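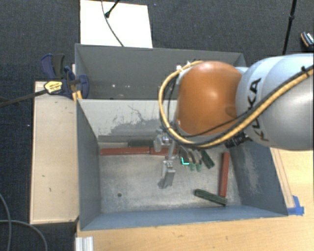 Cable bundle on a KUKA arm, held near the housing with a black tie.

Against the Unlabeled Cable

Most buildings put up in the last few decades contain more low-voltage wiring than anyone responsible for them can account for. Data, door access, heating control, fire signaling and intercom lines share the same trays and the same holes through the same walls. The wire is cheap. Knowing which wire is which costs a great deal, and the usual practice is to leave that cost to the next owner.

My argument is that labeling should be a condition of payment. At present it is treated as a courtesy. A typical contract for a small office or school refers to labeling in a single clause, using words such as "neat" and "suitable." Neither word can be tested. An installer can meet both with a strip of masking tape and a felt pen, and the tape will fall off inside two heating seasons.

The Meldale annex is the case I know best. It has two floors, one riser and a plant closet under the stairs. When the heating controls were replaced, the old contractor's drawings listed 80 field cables. The survey found 719 cable ends in the riser and closet combined, counting everything that shared the space. Part of the gap was legitimate, as the drawings covered one trade and the riser served five. A large part was dead wire from two earlier tenants, cut at one end, live at the other in a few places, and left in the tray.

Leif Tangen ran the survey with a tone generator and a notebook. The work was planned for a Friday and ran through the following week. His report is short. It gives the route, the two ends and the condition of each cable, and it marks 100 of them "no known purpose, do not remove." That last phrase deserves attention. A competent person traced those cables, tested them and still could not say that it was safe to take them out. They are in the tray today, adding weight and fire load, and they will be traced again by whoever comes next.

The standard objection is cost. Printed sleeves at both ends take a few minutes per cable, and a bid that includes those minutes will lose to a bid that leaves them out. I accept the arithmetic for a single bid. It fails over the life of the building. Labeling at installation requires no tracing, as the installer has the cable in hand and knows where both ends go. Every later attempt starts with a search. The first fault call that runs to a second visit can use up whatever was saved.

A second objection is that labels go out of date. They do. A sleeve that reads "Room 12 door" misleads once the room has been renumbered. The remedy is to keep meaning off the label. Print a plain serial number at both ends and hold the meaning in a register, where it can be corrected without a ladder. The Ukska site has worked this way since its last refit, and its register is a spreadsheet with six columns. Grønli tried descriptive labels first, changed its room plan, and had to relabel an entire floor.

A third objection holds that tracing tools have improved enough to make labels unnecessary. This confuses finding a cable with knowing what it does. A toner will show that the pair in one's hand is the pair at the far panel. It will not show that the pair trips the smoke damper.

What should a contract say? The wording drafted for Fivgate is a reasonable start. Every cable carries the same printed number at each end, within a hand's width of the termination. Every number appears in the register with both end points, the system served and the month of installation. Any cable abandoned during the work is removed, or is tagged at both ends as abandoned. The final tenth of the price is held until a spot check of the register passes. The check is done by someone the installer does not employ, and a single mismatch sends the whole riser back for review.

The last provision drew complaints from bidders in November, mostly over the word "single." Two asked for a tolerance of a few percent. The request sounds moderate until one asks which few percent, and whether the damper is in it.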